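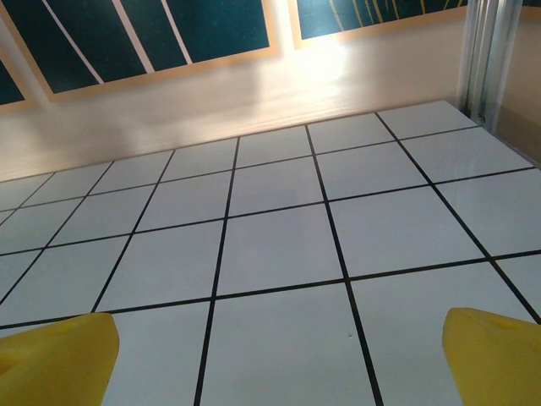
White tile, dark grout, plus one speck I missed.

Norkton tiled worktop kit, white with the black grout
Reviewed by Sang Lý, 3/5/21

Quick one, I have to be out the door. Short version: buy it if you like a hard white surface and don't mind wiping. Skip it if crumbs in lines make you crazy.

Got the kit in October after looking at it for way too long. 2,207 ratings on the Norkton page when I ordered and I must have read half of them. Mostly people fighting over the grout color. I went dark. Still happy with that. White grout on the last top I had went tea colored in one winter, and no amount of scrubbing got it back.

Box came fast, packed well, corners fine. Instructions not great. The English page skips a step that the drawings have, so follow the drawings. Took me three evenings including drying time. Could be done quicker if you don't stop to eat.

The look. Crisp, is the word. Clean white, a little on the blue side, which the product page does not mention and you might care about if your walls are cream. Next to warm wood I think it would look cold. Slight sheen, not a mirror. The lines are thin and nearly black and if you're the kind of person who straightens things, you'll enjoy having a grid to straighten them against.

Downside of all that white – every speck shows. One bit of dirt on one tile and it's all I see. Darker tiles would hide it, and then you'd never clean them, so pick your poison.
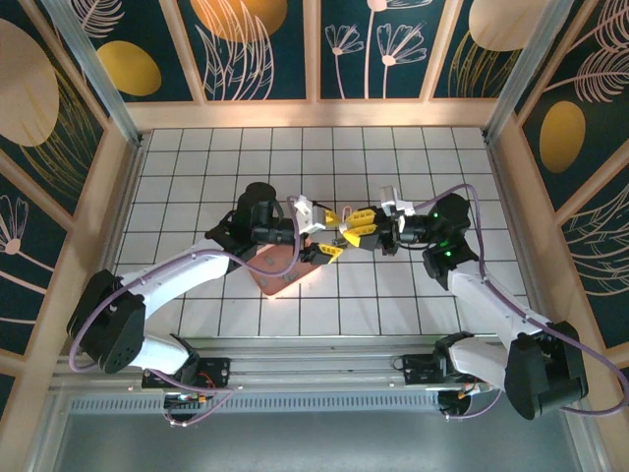
Orange-pink block left at an angle on the tiles.

Color is where this top wins for me. Anything bright just stands out, you can find a dropped piece without getting on your knees with a flashlight. My old brown bench ate small parts. Also nice for sorting, one thing to a square, no trays needed.

Cleaning. Damp cloth, bit of dish soap, done. Grout I go over with a soft brush now and then. Do seal it. I did two coats of the Flustness sealer, the matte one, and coffee wipes off if I get to it the same morning. Left a ring overnight once and it took some work but it went.

Gripes:
Drawing or writing on paper directly on top is no good, the pen finds the lines. Use a board.
Hard surface, so it's loud. Set a mug down and the next room knows.
Heavy once its built. Decide where it goes first. I did not.
Spare tiles are sold seperately and only come in packs, kind of cheap of them at this price.

I did look at the Grīnberga one too. Nicer edges, bigger tiles, but the wait was long and shipping to Nukitdale cost silly money. A friend has it and says the finish scratches, can't speak to that myself. Mine has no scratches that I've found and I'm not careful.

Support was ok. I wrote about a chipped tile, more than three weeks before I got an answer, then a new one showed up with no note in it.

Four stars. Would be five with spares in the box and a proper English page. If they ever do it in pale gray I'd order one for the hallway bench.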